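Skerthorpe tenants to get new front and inner doors before winter

Work to replace the doors in 76 council flats in Skerthorpe will begin in July, after tenants spent most of last winter complaining of draughts, sticking locks and doors that would not close on their own.

The flats are in three blocks on the Verer estate, on the north side of the town. Each home will get a new front door that meets current fire safety rules, along with new inner doors to the kitchen and living room. The doors there now were fitted when the blocks were built and have been patched up many times.

The council has given the job to Stulell, a building firm that repaired the roofs on the same estate. Its fitters will start at Rebelo Court, the tallest of the blocks, and work down from the top floor. The other two blocks will follow once Rebelo Court has been signed off by the council's building inspector.

Tenants will be sent a letter with the date of their visit. Fitters will arrive from 8.30am and should be finished in each flat by late afternoon. Someone aged over 18 must be at home to let them in and to take the new keys. Anyone who works during the day can ask for a relative or neighbour to be there instead, as long as they tell the housing office first.

The council says furniture and rugs should be moved out of the hallway before the fitters come. Help with lifting can be booked by older or disabled tenants when they reply to their letter. Old doors will be taken away the same day and must not be left on the landings. 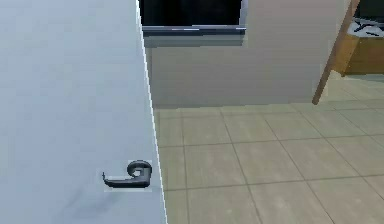 Will tenants have to pay anything towards the work?

Council tenants will not be charged, and their rent will not go up to cover it. People who own the lease on their flat will be asked to pay for their own front door, and can spread the bill over three years.

Leaseholders are being written to separately. Those who have already put in a new front door may be able to keep it, but they will need to show a certificate from the maker and let an inspector look at the frame and the closer. A door that fails the check will have to be replaced, either through the council's scheme or by a fitter on its approved list.

The question of cost came up several times at a meeting in the estate hall, where almost 70 people heard the plans. Others asked whether they could pick a colour. Front doors will come in dark blue, green or red, and the choice must be marked on the reply slip. Inner doors will be the same in every flat.

There were also questions about locks. Each front door will have a lock that can be opened from the inside without a key, so that people can get out quickly in a fire. Two keys will be handed over with each door and extra ones can be bought from the housing office. Tenants who have a key safe or a door chain should mention it on the slip so that it can be refitted.

Cat flaps will not be allowed in the new front doors, as cutting into them would mean they no longer met the fire rules.

The lifts at Rebelo Court will stay in use during the work, although one of them will be kept for the fitters between 8.30am and 10am. Parking bays beside the bin store will be closed while deliveries are made.

Reply slips should be returned to the housing office on the ground floor of Rebelo Court, or put in the box outside it when the office is shut.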